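Surfaces and small storage, notes for week 10

Right, so last time I went on a bit about grain, and Lempi Hakala asked why I care so much when most tops just get covered in stuff. Fair point! Look at the pale wood first, then at what's standing on it — a black two-tier shelf and a jar with a white lid.

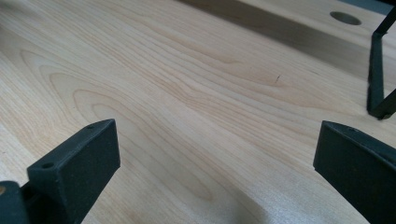
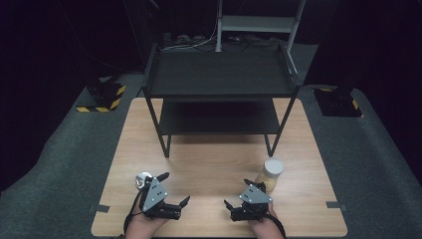
For your own plan, put the tall things at the back and whatever you reach for daily at the front. Sketches to Kai-wen Chou by noon, please, and bring a pencil.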